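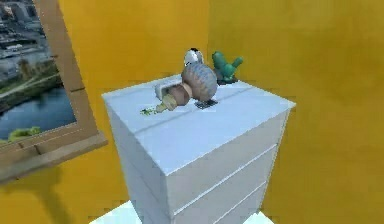 October, notebook, Plovcombe bench, late afternoon

Spent most of today with Kalliopi Ionescu going over the new tidy-up routine for the returns room, and I want to get it down while I still remember what she said. The routine is still living in simulation for now, and I have been building rooms for it, mostly plain ones with a chest of drawers and a few odds and ends on top. Kalliopi looked over my shoulder at the one with the penguin, the cactus and the vegetable with its leafy green end, all bunched up toward the back of the white top, and said that was just how a shelf looks at Grivwood at the end of a shift, everything pushed back to make room for the next thing (I was so pleased, I had placed them mostly by feel!). Her worry was the penguin, tucked in behind the big round one. A person reaches over without thinking. Our planner wants to clear the front first, and that means extra moves.

Ran the batch after lunch, 300 trials on the Boros planner. It finished 33 of them with no knocks at all, so there is a long way to go, and I told Kalliopi so. She was kinder about it than I was. She has sorted returns by hand for years and says her own first week was no prettier.

We talked for a good while about what the job turns into once the arm is on the floor. The plan from Postwood has one person minding 3 stations, and on paper that person just clears faults. Kalliopi doesn't believe it and I am coming around to her side. The sorters catch things all day long that never make it into a log: a chipped base, a toy put back in the wrong box, a customer's note folded up small. If they are standing by a screen waiting for a red light, who is looking at the goods? She would like the sorters to keep a table of their own for the awkward pieces, and to be the ones who decide what counts as awkward. I like that very much and have written it into the draft.

She also asked whether people would be able to stop the arm without asking a lead first. Yes, and I should have put that on page one.

To do: drawers with no handles are fine for surface work, but add a set with knobs before we try opening any. Rerun with the reach order swapped. Look at trial 734 from the older batch again, the grasp there was lovely and I never worked out why. Send Kalliopi the draft before the floor meeting and bring her the good coffee.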